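The Order of a Small Laundry Place: Sorting, Loading and Waiting in a Shared Home

Final report, Household Work and Space
Denholm College, second year
Author: Ľudovít Vlček

1. Introduction

My project is about the place where a family washes its clothes, when this place is also used for other things. In our course we read mostly about laundry rooms which are planned from the beginning, with a counter for folding and with separate baskets. In the homes I know it is different. The washing machine stands where there is a water tap and a drain, and everything around it was there before or came later.

I made my observations at the home of the Kollár family in Brolcombe. I rented a room on their upper floor during my first year, so I know the house and they were used to me. The washing machine stands on the ground floor, on a tiled floor, next to a white wall and close to a doorway. The same floor is a parking place for the children's vehicles and also a passage. My question was simple: how do clothes move through this place, from the moment they are brought down until the wet load is taken away for drying, and what slows down this movement?

I first wanted to study water and electricity too. My supervisor advised me to leave this for another work, and I agree with her now. I keep only one number about water, in section 4, because the family asked for it.

2. Method

I observed the laundry work in January. In total I followed 16 loads. For each load I wrote in a notebook the time of beginning, who did the work, where the dirty clothes were put before loading and how many times the person had to walk away from the machine. I did not help, except one time when the phone rang and Mrs. Kollár gave me a wet sheet to hold.

I also drew a floor plan on squared paper. The tiles made this easy. They have two colors and their lines can be used as a measuring grid, so I only needed to measure one tile of each kind and then count the tiles. My first plan was wrong in the area near the gate because I drew it in the evening and the light there is weak. I drew it again at ten in the morning.

After the observations I spoke with the two adults of the family. The conversations were short and I wrote down the answers from memory on the same day. This is a weakness of the work.

3. The place and its things

3.1 The floor

The floor around the machine is not free. The things on it can be divided in those which belong to washing and those which only live there. In the second group are the small light-blue tricycle and a larger bicycle, which leans. There are also shoes and slippers, toys, and cables across the tiles. The cables I marked on my plan with a broken line, because their position changed between observations.
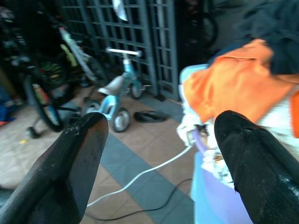 The path from the gate to the machine is therefore never a straight line. A person with full arms does not see her feet, and I noticed that both adults had learned to push the tricycle to the side with one knee while walking. The children leave it in a new place each time, so this movement is also new each time. In my notes the tricycle was moved during more than half of the loads. I did not expect that a toy would be the object I write most about.

3.2 The machine

The machine is a top-loading one, cream-colored, with a gray lid. Top loading has one good side for this home, because the person does not need to bend to the floor, and no door opens into the passage. The bad side is that the top of the machine cannot be used as a table during loading. When the lid is up, every piece of clothing must already be somewhere else. This is why the stool is so important.

Much of the front and the top is covered with bubble wrap. The control panel can be seen through it. A person who does not know the machine needs more time to find the program, and I include myself. The underside of the lid has dark dirt, and it can only be seen when the lid is open. Cleaning of the lid did not happen in any of the loads I followed. I asked about it and the answer was that the drum is cleaned, but the lid is forgotten.

3.3 The stool

Beside the machine there is a low plastic stool for a child, pale blue with a lilac seat. In the plan of the house it has no function. In the practice it is the sorting table. Clothes that come down are put on it in one heap, and from this heap they are taken piece by piece over the edge of the machine.
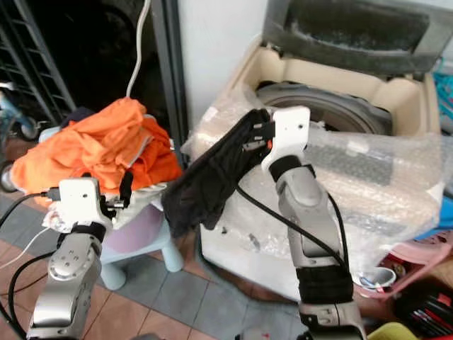 Figure 2. Machine with open lid. The heap on the stool has an orange garment on top and a white one under it.

The position of the stool is good. It is close enough that a person can stand in one place, take a piece from the heap and put it in the drum without a step. I measured the distance between the stool and the machine in several loads and it did not change much. The height is less good. The seat is near the floor, and the heap must be big before it is comfortable to reach. With a small load the person bends for every piece, so the advantage of the top-loading machine is partly lost.

The area of the seat is also small. Large pieces hang down at the sides, and small pieces such as socks fall between the stool and the wall. I found socks there on three occasions, one time together with a clothes peg and a shopping list.

4. Results

4.1 Sorting

I expected sorting by color before loading. In reality the sorting happened mostly during loading, with the hand already in the heap. The person pulls out a dark piece, decides, and either puts it in the drum or back on the heap. In the loads with many colors this "back on the heap" happened often, and some pieces were lifted three times before they were washed.

The most time was lost with bright garments. The adults do not agree if orange and red can go with white. Mr. Kollár puts them together at a low temperature, Mrs. Kollár never does. When one of them prepared the heap and the other one loaded it, the heap was taken apart and built again.

4.2 Time

Loading took roughly eight minutes when the heap was mixed. When the clothes came down already separated, in one basket for dark and one for light, it was clearly shorter, but I have only a few such loads and I do not want to give an average from them.

The time of loading is small compared with the washing program itself. But the family does not feel it like this. The program runs alone, and the loading needs a person who is standing there, usually in the evening before supper, when the children also come through.

4.3 The heap as a message

An interesting thing is that the heap on the stool is also information for the family. A heap on the stool means "to be washed". Clothes hung over the rack mean something else, but what they mean depends on the person. For Mrs. Kollár the rack is for pieces that can be worn again. For the others it is any free place.

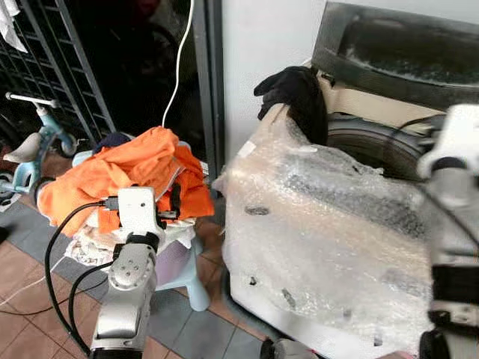 Mrs. Kollár disagreed with me on the stool when she read my draft. She told me I was making it too scientific, the stool is there because the children stood on it to look in the machine, and afterward it was never carried back. If I wanted to improve something I should begin with the rack, she said, because from the rack she has washed clean trousers two times in one week.

I changed this section after her remark. It is right that the stool was not chosen for sorting. I still think that its use is now stable, and that a change of furniture should respect this use. About the rack she convinced me. In the first draft I had described it as storage only, and I had no question about it in my interviews.

4.4 Water

The family asked me how much water they use for washing. From the reading of the meter before and after some loads, I calculated about what they use in one ordinary week of January, and the result was 600 liters. The kitchen tap was closed during my readings, but I cannot be sure about the bathroom, so the number can be too high.

5. Proposals

The first proposal is a higher support in the same position as the stool. It should have a bigger surface with a small edge, so that socks do not fall. I looked at a folding bench from the Zirner catalog, which has a good height, but it is too deep for the place between the machine and the doorway. A simple box with a board on it can do the same work.

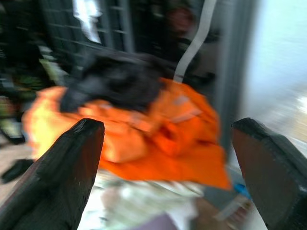
Figure 4. Orange item and dark bundle lying together.

The second proposal is to separate dark and bright clothes upstairs, in the bedrooms. This costs no money. It needs an agreement about orange and red, which I leave to the family.

The third is a fixed place for the tricycle, marked on the tiles with tape. I tried this in the last days of observation. The tape stayed on the floor well, but the tricycle was inside it only when I reminded the children, so I cannot call it a result.

6. Limits of the work

I observed one home only, and in winter. In summer there are fewer heavy clothes and the drying is done outside, so the place near the door is used in a different way. The family also knew my topic. Mr. Kollár said that he folded more carefully when I was sitting there with the notebook.

My floor plan and the table of loads are in the appendix. The measurements of the stool are given there with the old and the new height, and the sketch of the box has two versions, the second one with a handle cut in the short side.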